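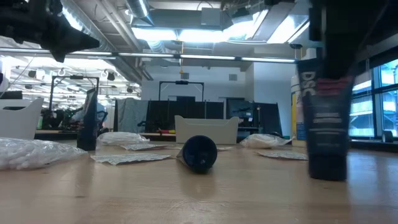 Coordinator's Diary, November
Clavau Legal Advice Office

The office opened at 8:30 for the first of our sessions on the property rights of widows. I had expected the usual slow start. The benches in the corridor were full by nine, and several of those waiting had come from Orkarik on the early bus, which means they left home before it was light.

I record here that the session was arranged after a number of women came to us in the same difficulty during the dry months. In each case a husband had died without a will, and within weeks his relatives had taken the house papers, changed a lock or collected rent from a tenant in their own names. The women had been told that this was custom and that the law had nothing to say. The law has a good deal to say, and most of the morning was given over to saying it slowly.

Gifty Kpodo led the opening talk. She spoke without notes and kept to plain terms. She asked those present to remember three documents: the death certificate, the proof of marriage and whatever paper exists for the house or land. Where the marriage was a customary one and was never registered, she explained that a sworn statement from people who attended can be put before the court, and that the families of both sides should be asked while memories are fresh. There was some murmuring at this. A woman near the front said that the only witnesses still living were the same brothers-in-law who had taken her papers. Ms. Kpodo asked whether there had been a cook, a driver or a neighbor present. There had been a neighbor. The woman has an appointment to return with her.

The second point of the talk concerned signatures. Ms. Kpodo advised every person present to sign nothing brought to the house during the mourning period, whoever brings it and however kindly it is put. A family member may say that a paper is only for the funeral expenses. It may be so. It can be read at this office without charge on any working morning, and the family member is welcome to come too.

I took the individual interviews with Jad Darwish from ten o'clock. We used the front room and the records room, with the door between them closed for privacy, and I must again note that the partition is thin and conversations carry. I have written to the landlord about it once already and will write again.

The cases cannot be set out here in any detail. In general terms, two of them need action before the end of the month. The first is a matter in which the house has been advertised for sale by a person who holds no authority over the estate. Mr. Darwish drafted a notice of objection while the client was still with us, and it went to the registry by hand before the counter closed for lunch. The second concerns a savings account at a cooperative. The balance is not large, but the client has school fees to pay from it, and the cooperative will not release any part without letters of administration. We will apply for those in the ordinary way and will also ask the cooperative whether its own rules allow a hardship payment in the meantime. I believe they do. I have seen it done for another member, though under a previous manager.

The filing fee for a small estate now stands at 700. I mention the figure because three people were quoted much higher sums by agents who stand outside the court gate. Those agents have no connection with the registry. Colette Gilbert will ask the registrar whether the correct fee can be displayed at the gate itself, in large print and in the local languages. She has asked before and was told that the notice board was being repainted. It has been repainted.

Lunch was taken late and in turns.

In the afternoon I went across to Kongkaew Hall for the meeting with the heads of families from the Orkarik side. This was the part of the day about which I had been least sure. We had invited them by letter, and I had set out 80 chairs on the advice of Jayson Maglaya, who knows the district far better than I do. I thought the number too hopeful. It was close to right, and some of the younger men stood along the back wall from choice.

Mr. Maglaya opened by saying that the office had not come to accuse any family of theft. He said that most quarrels over a dead man's property begin in fear that the house will pass out of the family, and that the fear could be talked about. I thought this well judged. An older man then stood and said that his late brother's wife had been given a room and her meals, and that this was what the custom required. Mr. Maglaya thanked him and asked whether the room was hers to lock. The man considered the question for some time and said that it was not.

Apolline Huet followed with an account of how an estate is divided where there is no will. She had prepared a chart on paper and pinned it to the curtain. The chart gave the shares of the spouse, the children and the parents, and she took the questions in the order they were raised. Most were practical:

Whether a second wife has a share. She may, depending on the form of the first marriage, and each case should be brought in separately.

Whether a wife who has remarried loses the house. She does not lose what has already vested in her.

Whether children born outside the marriage are counted. They are counted.

Whether a man can avoid all this by making a will. He can settle much of it, and Ms. Huet said that the office would help any person in the hall to make one. Eleven people put their names on the sheet afterward, nine of them men. I had not looked for that result and I am glad to enter it.

There was one difficult exchange. A speaker who did not give his name said that offices such as ours teach women to take their families to court. I replied that the office had filed very few contested matters this year and that most were closed by letter or around a table. I also said that a person who goes to court to keep the roof over her children has done nothing to be ashamed of. The hall was quiet after this – I could not tell whether from agreement or politeness – and the chairman of the meeting moved to the next item.

We closed at half past four so that people could make the bus. The hall was left in good order.

On returning I found that Ms. Gilbert had entered the morning's interviews in Lemon, our case register, and had marked the dates for follow-up. The register still will not accept a file without a telephone number, and several of our clients share a phone with the very relatives concerned. For these she has entered the office number and made a note on the paper file that no call is to be made to the home. I ask all colleagues to check the paper file first. A careless call can do real harm, and an apology afterward does not undo it.

Matters to be carried forward:

The notice of objection is to be confirmed with the registry in the morning. Mr. Darwish will attend in person and bring back a stamped copy.

The application to the cooperative is to go out under my signature, with the school's fee letter attached.

Ms. Huet's chart should be redrawn at a size that can be photocopied. She would like the parents' share made clearer, as it caused confusion on both sides of the room.

Mr. Maglaya has been asked by two of the family heads to hold a smaller meeting in Orkarik itself. I have agreed in principle, subject to transport. He suggests that the women of those families be invited to sit in the same meeting and not a separate one, and I have asked him to sound out the families before we fix a date.

A further session for widows will be held at the office next month at the same hour. Those attending should bring any papers they have, including torn ones, and may bring a friend or an adult child to sit with them.

Left the office at 6:40. The corridor light has failed again and I have put it in the repairs book.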